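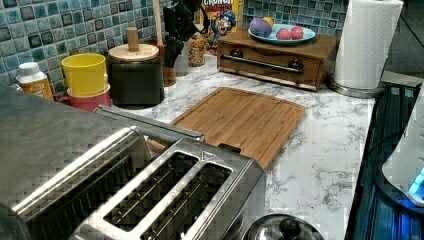
Why does the rye starter go flat in winter? The flour bin sits against the outside wall, so the flour goes in cold and drags the whole mix down with it.

Search this notebook Enter keywords Go

February 2024

Moved the flour bin to the inside shelf last night. Starter fed at the usual 1:1:1 with the Nomville dark rye. Water at 30 C. By lunch it had domed and was just starting to pit on top, which it has not done since before the cold set in. Smell sharp, a bit like apple skin.

Test loaves, batch 862. Eight tins, 2,000 g of flour in total, 20 g of salt per 1,000 g. Four tins with the Nomville, four with the Plindcombe medium rye Malcolm Kettle dropped off. Same water, same starter, same shelf for the proof.

The Plindcombe dough was stickier and took longer to come up to the rim. I gave it an extra half hour and probably should have stopped at twenty minutes, as two of the four had small holes on the surface before they went in. Crumb on those is gummy in the bottom third. The other two are fine.

Nomville loaves all even. Crust a little pale at the short ends. The oven still runs cool near the door, so turn the tins at the halfway mark next time.

Left to rest a full day before slicing. Toasted, the two flours are hard to tell apart. Untoasted, the Plindcombe is sweeter and I prefer it.

Malcolm wants to know if the sourness can come down. Try a younger starter, fed four hours before mixing, and leave everything else alone.

To do: order more Nomville, relabel the tins, check the probe in ice water. It read 2 C high in July and I never wrote down whether it was fixed.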